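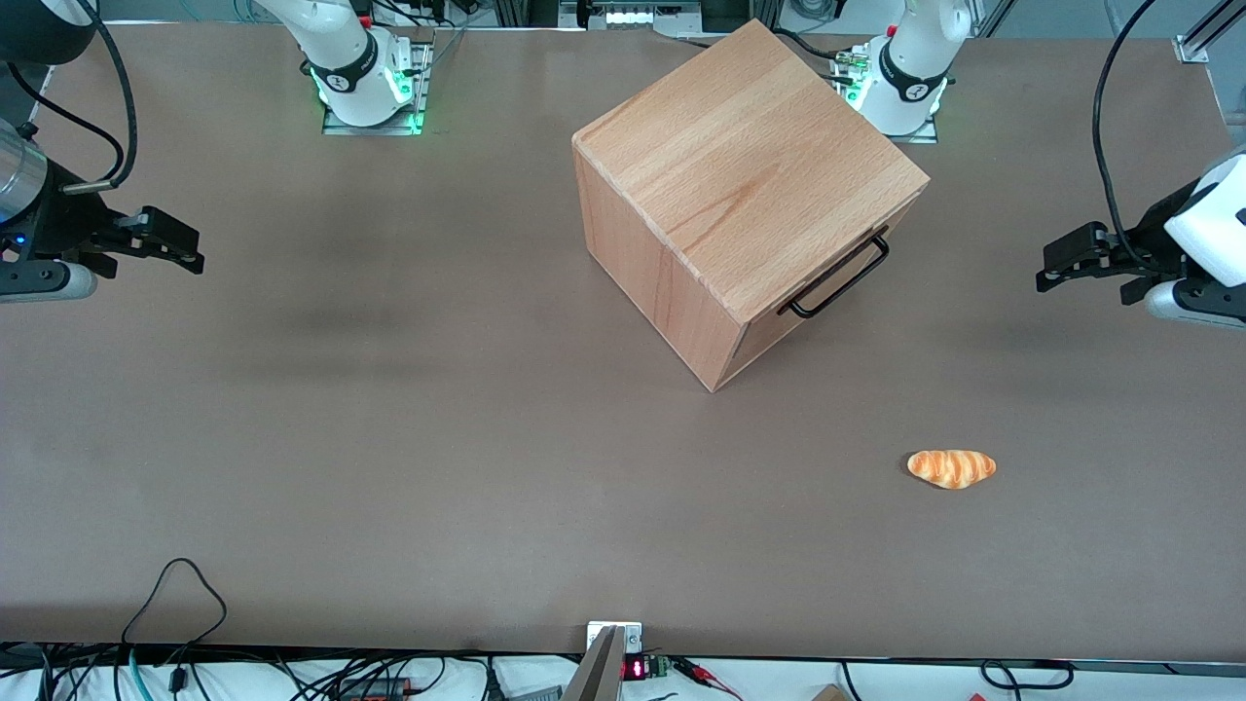

Marlene Doucette wrote in to ask whether she could shorten a lined dress without taking the lining out, as the shop had quoted her more than the dress cost. Yes, and it takes one evening. The steps below are for a straight or slightly flared skirt in cotton, crepe or a light blend. Very full skirts need a different method.

What you need

Pins, chalk, a long ruler, sharp scissors, an iron, a hand needle and thread that matches the dress. A sewing machine helps, but the hem can be done by hand. I use the Skornance polyester thread for everything. Cotton thread is fine too.

Step 1. Mark the new length

Put the dress on with the shoes you plan to wear. Have someone else measure up from the floor and pin all the way around. Measuring down from the waist does not work, as most people have one hip higher than the other. Take the dress off, lay it flat and join the pins with a chalk line.

Step 2. Add the hem allowance and cut

Draw a second line 2 inches below the first. Check it once more before you cut. Lift the lining out of the way and cut only the outer fabric.
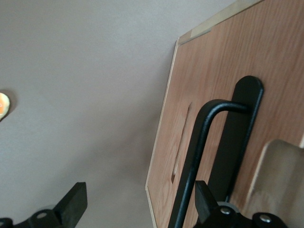
Finish the raw edge with a zigzag stitch or an overlock so it does not fray in the wash. If the fabric is loosely woven, do this right after cutting.

Step 3. Press, then sew

Fold the edge up to the chalk line and press it without sliding the iron. Pin it and sew with a blind hem stitch, picking up one or two threads of the outer fabric each time. Keep the stitches a little slack. Tight stitches show as dimples on the right side.

If the skirt is flared, the raw edge will be wider than the place it is sewn to. Run a loose gathering stitch along it and ease in the extra before pinning.

Step 4. Shorten the lining

The lining should end 1 inch above the finished hem. Cut it 1 inch below that point, turn the edge under twice, half an inch each time, and machine stitch. Do not attach it to the outer layer.

Hang the dress overnight and give the hem a final press in the morning. 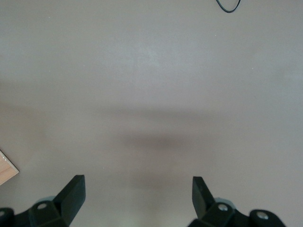 Pale gray surface, with a thin black cable at the top.

Next tutorial: taking in side seams, by Annick Vachon.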